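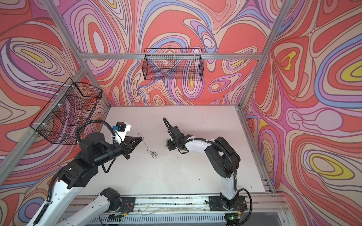

About the Flomska Two-Arm Club

Most school robotics pages promise to prepare your child for the jobs of tomorrow. We don't know what those jobs are, and we doubt the other schools do either. Flomska is an after-school club for grades 9 through 12, and it does one fairly dull thing: students try to get two robot arms to pick up small metal objects and do something sensible with them.

Engelbert Koller started the club after his own students came home from a competition with a trophy and no idea why their robot had worked. He still holds a grudge about that trophy. Gilmar Rocha joined later and teaches the programming side. We have 20 places and they fill up in October.

What students work on

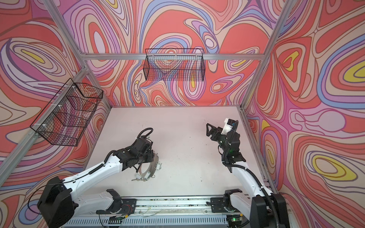 Keyrings and chain are the main assignment this year. Students complained that they were too easy, then spent two meetings finding out otherwise. Anything that swings is trouble. A big ring held up in one gripper, with white plastic clips on it and a bit of chain hanging off the side, gives the second arm a lot of ways to miss. We ask each team to write down what they expect before they run anything, and we keep the sheets. Rereading them in spring is humbling, for the teachers too.

We count attempts and post all of them. Last year's log has 735 entries, and 696 of them are marked as failures. A parent asked if we could show that in a more positive light. We could - but then it would be a brochure.
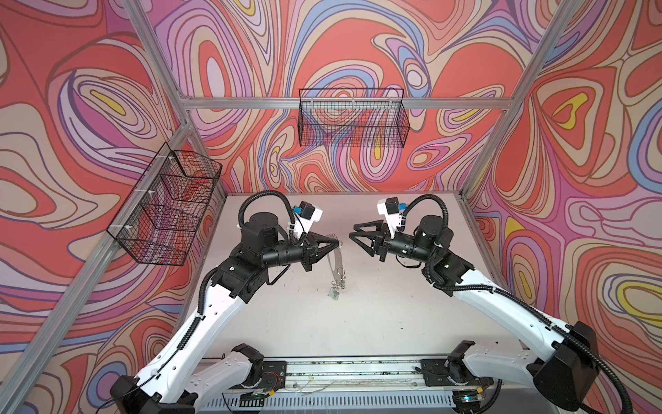
The same goes for videos. If a team shows a clip of a good run, the log page for that day goes up next to it. Damian Hofstetter, who judges our spring demo, has been known to ask for the run again with the object turned a little, and he is not popular for it.

What we don't do

We don't use the word "genius." We don't enter contests where the table is set up the same way every time. Whether any of this helps with college applications, we can't tell you.

Joining

No experience needed. Come to a meeting in September 2023 and watch before you sign up. Ask for Mr. Rocha.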